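The makers of Hornholm are in no hurry to explain the ending

The second season of Hornholm finished in May, and the people who make it have spent much of the time since then being asked what was in the boat. The show's head writer, who prefers to be credited only as part of the writers' room, takes the question calmly.

"We know what was in it," she says. "It's written down. There's a page and a half on it in the script for episode six, and we filmed some of it. Then we watched it back and it made the rest of the episode smaller, so we took it out."

We are speaking over a video call at nine in the morning, her time. She has a cold and apologises for it twice. The third season is already being written, and she has until lunch before the room meets again to go over the fourth episode, which she describes as the difficult one.

Hornholm began as a radio play of 45 minutes, with four parts and a lot of wind. Drusex, the production company behind it, bought the rights before it had been broadcast. The first television script kept nearly everything from the play apart from its ending. The lighthouse became a ferry office, the two brothers became a brother and sister, and the missing surveyor was given a wife, who ended up as the main character.

"She had two scenes in the pilot," the writer says. "Then we saw the first week of footage and started moving things. By episode three she was in nearly every scene. It meant a lot of rewriting at night, and I wouldn't want to work that way again, but the series is better for it."

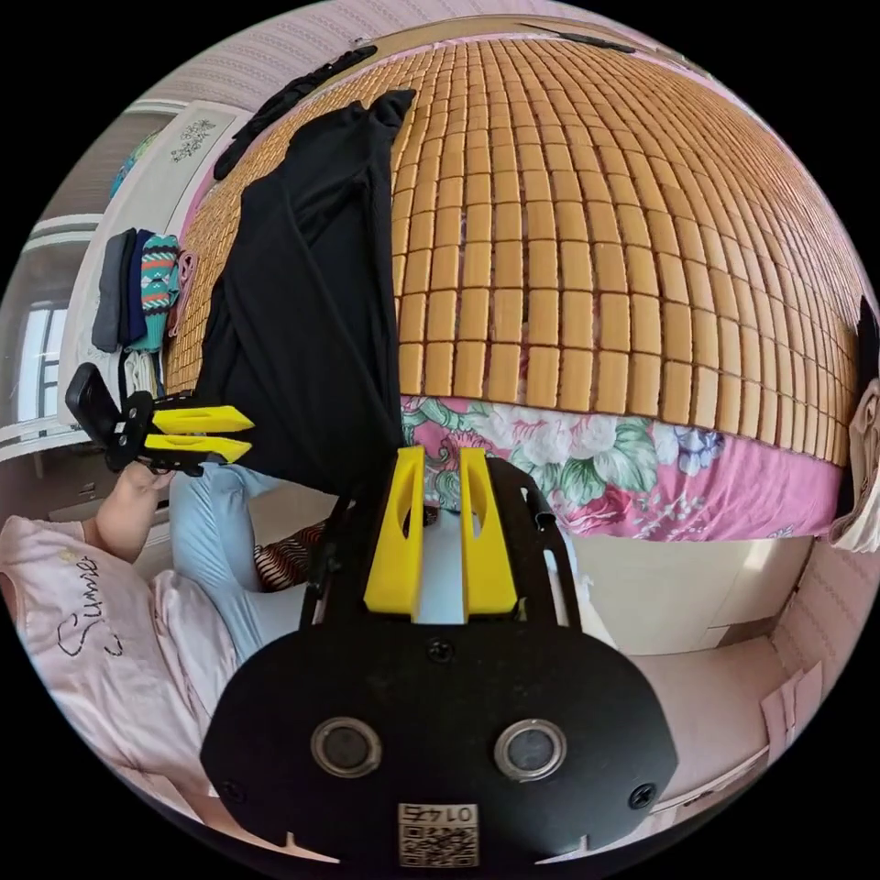
The director of the opening episodes remembers it a little differently. Moving the wife to the centre had been talked about long before the cameras arrived, according to him, and the footage only settled an argument that was already going on. He adds that the scripts he was first sent had her name on the front page.

The writer laughs when this is put to her. "He may be right. I've told it my way so many times that I believe it."

What they agree on is the town. Hornholm is a made-up place, put together from three harbours and a disused school, and the production kept a list of its residents from the start. There are 423 names on the list, most of whom have never been seen or mentioned on screen. Each has an address, a job and a date of arrival on the island. The writer says it was done to stop the room inventing a new cousin every time a plot needed one.

"If you want somebody to find a body, you have to go to the list and see who'd be walking there at six in the morning. It's usually the same few people, and that's how small places are. The man from the bakery has found two now. I don't think he can find a third."

The second season was harder to sell. The broadcaster wanted ten episodes and Drusex wanted six, and they settled on eight. She thinks the fifth and sixth could have been one episode, and says viewers who complained about the pace in the middle had a fair point. The long dinner, which takes up most of the fifth, divided the room as well.

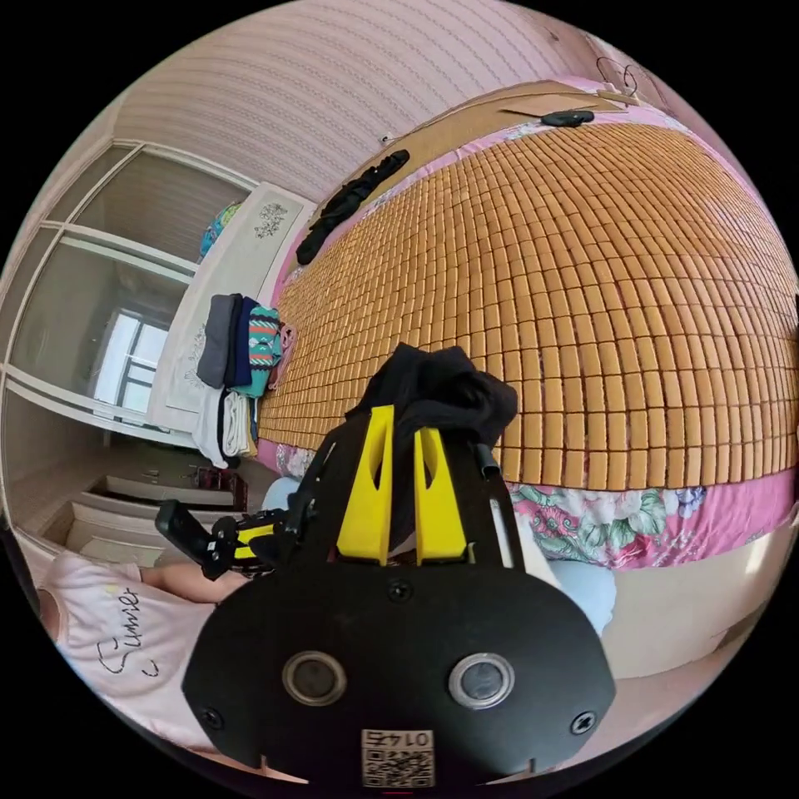 Season three will leave the island for the first time. Part of it is set in Grorilach, the mainland town that the characters have been talking about since the pilot, usually with dislike. The story goes back to the surveyor's first job there, and the writer confirms that the opening episode takes place in 2000, before the ferry route existed.

"People have built up a picture of Grorilach from what the characters say, and the characters are unreliable," she says. "It's a perfectly nice town — it has a swimming pool. They hate it for their own reasons."

The music is changing too. Demirtaş, the duo who wrote the theme for the first two seasons, are staying on, but they have been asked to drop the cello from everything set on the mainland. She has heard four of the new pieces and likes three of them.

As for the boat, she won't say whether the new episodes come back to it. A line in the first script mentions it, she says, and that line may not last until filming. The room has been through five drafts so far and expects to do at least two more before the read-through.

The call ends a little early, when she is needed for episode four. They still haven't decided who drives the van.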